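How to Build a Simple Gene Tree from Published Sequences

This page covers the steps for going from a set of downloaded DNA sequences to a tree you can read. It assumes you have a computer with Mestix installed and that you know how to save a plain text file. You do not need any programming. The worked example uses the Grikmont vole set, with 14 sequences from one mitochondrial gene.

What you need

Mestix, for the alignment and the tree
Clasell, for viewing the finished tree
A plain text editor (a word processor adds hidden formatting)
Your sequences in FASTA format

Step 1. Get your sequences into one file

FASTA is a very simple format. Each record starts with a greater-than sign and a name on one line, and the sequence follows on the next line or lines. Put all your records into one file, one after another, and save it with the ending .fasta or .txt.

Shorten the names now. Database records often come with long titles that include the species, the voucher number, the gene and the word "partial." Mestix cuts names off at the first space, so two records that start with the same word will look identical later. Use an underscore and a number, such as vole_03. Keep a second file that lists which short name goes with which full record.

Check that every record is the same gene. It is easy to download a neighboring gene by mistake, especially from whole mitochondrial entries. One of the Grikmont records came in at 2,165 bases when the others were all under a thousand. It covered the gene plus a long stretch after it. It is fine to use a record like that, but trim it first.

Step 2. Add an outgroup

An outgroup is a sequence from something related to your group but clearly outside it. Without one, the tree has no root and you cannot tell which branches split first. The Grikmont set has 13 vole sequences and one hamster, and the hamster is the outgroup.

Do not pick something too distant. If the outgroup is very different from everything else, the alignment gets poor and the root can land in the wrong place.

Step 3. Align

Open the file in Mestix and choose Align, then Standard. Leave the gap settings alone the first time. A small set finishes in a few seconds.

Alignment lines up the positions that are thought to come from the same position in a common ancestor. Where one sequence has bases that another lacks, the program puts in dashes. For a protein-coding gene, gaps should come in threes. A single dash in the middle of a coding gene usually means a reading error in one record. Go back to the source if you can.

Now scroll through the whole thing by eye. Look for:

One sequence that disagrees with all the others over a long stretch. It may be reversed. Select it, choose Reverse Complement, and align again.
Ragged ends, where some records start earlier than others.
Long runs of the letter N, which means the base was not read.

Cut the ragged ends off so that all sequences start and stop at the same position. After trimming, the Grikmont alignment is 893 positions long. Save it under a new name and keep the untrimmed one.
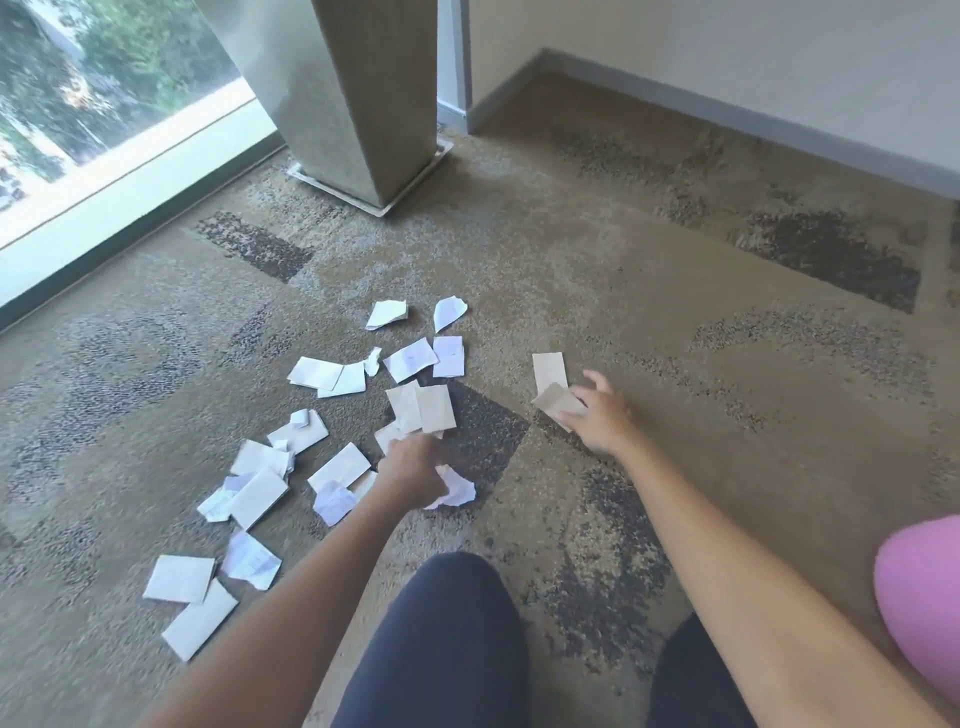

Paper pieces on the carpet next to the window.

Step 4. Choose a method

Mestix offers neighbor joining and maximum likelihood. Neighbor joining is fast. It turns the alignment into a table of distances and builds one tree from the table. Maximum likelihood takes longer. It looks for the tree that makes your data most probable under a model of how bases change.

Run neighbor joining first as a check. If a sequence ends up on a very long branch by itself, return to Step 3 and look at that sequence again. Once the quick tree looks sensible, run maximum likelihood and use that one. If you are not sure about the model, tick Test Models and accept the one with the lowest score.

Step 5. Run the bootstrap

Tick Bootstrap and set it to 1000. The program resamples the columns of the alignment and rebuilds the tree each time. The number at each branch point is the percentage of those trees in which the same group appeared.

Many people treat 70 and above as fair support and 95 and above as strong. A low number means the data do not settle that branch. It does not mean the rest of the tree is bad.

Step 6. Root and view the tree

Export the tree as a Newick file and open it in Clasell. Click the branch leading to your outgroup and choose Root Here. Turn on Show Support so the bootstrap numbers appear.

Reading from top to bottom tells you nothing. Any branch point can be flipped and the tree stays the same. What counts is which tips share a branch point. Two tips that meet near the tips are closer relatives than two that meet near the root.

The scale bar gives the number of changes per site. It is not a time scale. To get dates you need a clock method and at least one calibration point, such as a dated fossil. The Berchtold guide to calibration is a good next step.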